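Grernell Paired-View Recorder
Wrist and head recording for two-handed robots
Supplied by Larninby Instruments

Product code: GRN-880
Status: in stock, made to order for left-handed mounting
Last updated: December 12, 2021

Overview

The Grernell is a recording unit for research groups who work on household tasks with two-handed robots. It takes a picture stream from a small camera at the wrist and a second stream from a camera at the head, stamps both from one clock and writes them to one file together with the joint readings. The unit was designed around a method called late view pairing, developed by Asabe Iyamu and Yufang Xu during their work on cloth handling and described further down this page.

Most groups already have cameras on their robots. What they tend to lack is a way of knowing that a wrist picture and a head picture belong to the same moment. Small errors there do little harm when the robot is picking up a block. With a towel or a shirt they matter a good deal, because the cloth keeps moving after the hand has stopped.

What is in the box

Recorder unit with mounting plate
Wrist camera with short lead
Head camera with long lead
Clock cable and two spare clips
Power lead
Printed set-up sheet
Licence for the Ogundipe labelling software, one seat

The robot, hands and mounting arms are not supplied.

The wrist view

The wrist camera sits close to the hand and looks along the fingers. It has a fixed focus set for the fingertips, so anything nearer, such as a joint cover or a cable, will be a little soft. We are often asked whether the robot's own parts should be kept out of the picture. They should not. The labelling software uses the fingertips as a reference, and it copes well with a sleeve or a bellows taking up a large part of the view so long as at least two fingertips can be seen when the hand is open.

Floors also turn up in the wrist view more than people expect. When the hand is held low and open there may be nothing in front of it but tile or carpet. Keep these stretches in the recording. In the paired method they are used to learn what the hand looks like when it is holding nothing, and groups who trimmed them out had worse grasp labels later on.

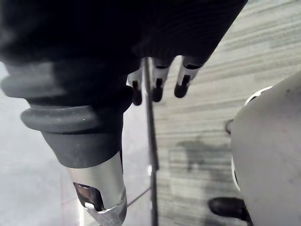
The head view

The head camera gives the wider picture: the object, what it hangs from or rests on, and both hands if they are raised far enough. It should be tilted down so that the hands come into the lower part of the view at the start of each attempt. If the tilt is too high the hands will only appear once they are already at the object, and the software then has no clean starting point to work from.

Mirrors and shiny wall panels are common in bathrooms and can confuse edge detection. Use the mask tool in Ogundipe to mark a mirror once at the start of a session. The mask follows the camera as long as the robot's base stays where it is. If the base moves, draw it again.

How late view pairing works

The usual approach is to join the two views at the start, feeding wrist and head pictures into the same network from the first layer. Iyamu and Xu tried this and found that the network leaned on the head view almost all the time. It did well until the hands covered the object, and then it had little to go on.

In late view pairing each view is learned separately. The head network is asked only where the cloth is and which edge is free. The wrist network is asked only whether the fingers are open, touching or closed on something. The two answers are joined at the last stage by a small model that also takes in the joint readings. When the views disagree about contact, the wrist answer is given priority. When they disagree about position, the head answer is.

Keeping the networks apart has a practical benefit. If you change the hands on your robot you can retrain the wrist network alone and leave the head network as it was. The same goes for a new room, which normally needs only the head network to be retrained.

Test results

The method was tested on one task, taking hold of a towel on a wall-mounted bar. The test set held 500 attempts, all recorded with the Grernell in a furnished bathroom at the Prestano test house. Each attempt began with the hands open and below the towel. Lighting, towel and fold were changed between groups of attempts.

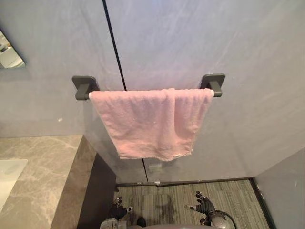
Head view of the towel task, both hands below the towel.

Late pairing gave better contact labels than early joining across the set. The gain was largest where a hand covered the lower hem and smallest where the towel hung well clear of both hands. Position labels were much the same with either method, and we would not suggest changing over for position alone.

There were two kinds of failure. The first was with thick towels folded so that one layer overlapped another near the middle. The head network sometimes took the inner fold for a free edge and sent the hand towards it. The second was early contact, where a fingertip brushed the loops of the cloth and the wrist network reported a touch before there was any useful grip. Xu has since added a short delay to the touch label, which helps with the second problem at the cost of a slower close. The first remains open.

The results cover towels only. Dwynwen Howells is running the same protocol on tea towels and pillowcases, and we will add her figures to this page when she has finished. We do not have results for anything that has to be lifted off a hook.

Setting up

Fit the recorder to a flat surface on the robot's back or base, using the mounting plate. Do not fix it to a moving link.

Run the wrist lead along the forearm and leave a loop at the wrist joint. Turn the wrist through its full range by hand before powering up and check that the lead does not pull tight.

Fit the head camera and set the tilt with both hands raised and open.

Connect the clock cable to the port marked SYNC. The lamp on the recorder turns from amber to green when both cameras are on the same clock. If it stays amber, the usual cause is a wrist lead that is not fully home.

Record a short session with open hands and no object, then open it in Ogundipe and step through it. The wrist and head pictures should change together. If one runs ahead, send the file to support and do not try to correct it by hand.

Specification

Cameras: 2, colour
Supply: 5 V
Weight of recorder, without cameras: 880 g
Clock: shared, wired
Joint readings: read from the robot's own controller
File output: single file per attempt, both views and joint readings
Cooling: passive
Use: indoor, dry mounting position

The recorder is not sealed. It can be used in bathrooms and kitchens, but the unit itself must be mounted away from taps and standing water. The wrist camera can be wiped with a damp cloth. The head camera should be cleaned with a dry one.

Which robots it fits

The Grernell has been used with multi-fingered hands and with plain two-jaw grippers. Late pairing was developed on multi-fingered hands and the wrist network supplied with Ogundipe is trained on those. For two-jaw grippers you will need to record your own open and closed sessions first. Rosalind Mahmoud has written a guide to this, supplied on request.

Single-armed robots are supported for recording. The pairing model will run with one wrist view, but it has not been tested that way and we make no claim for it.

Ordering and loan units

Quotations are sent by email and stay valid until the end of the following month. University groups may borrow a unit before buying. Loan units go out with both cameras and a full software seat, and the next free loan period begins in June. Write to Osaze Tamuno at the Larninby sales desk, giving the make of your robot, the type of hand and the length of lead you need from head to base.

Spare wrist leads are sold singly. Head cameras are sold with a matched lead and cannot be ordered without it.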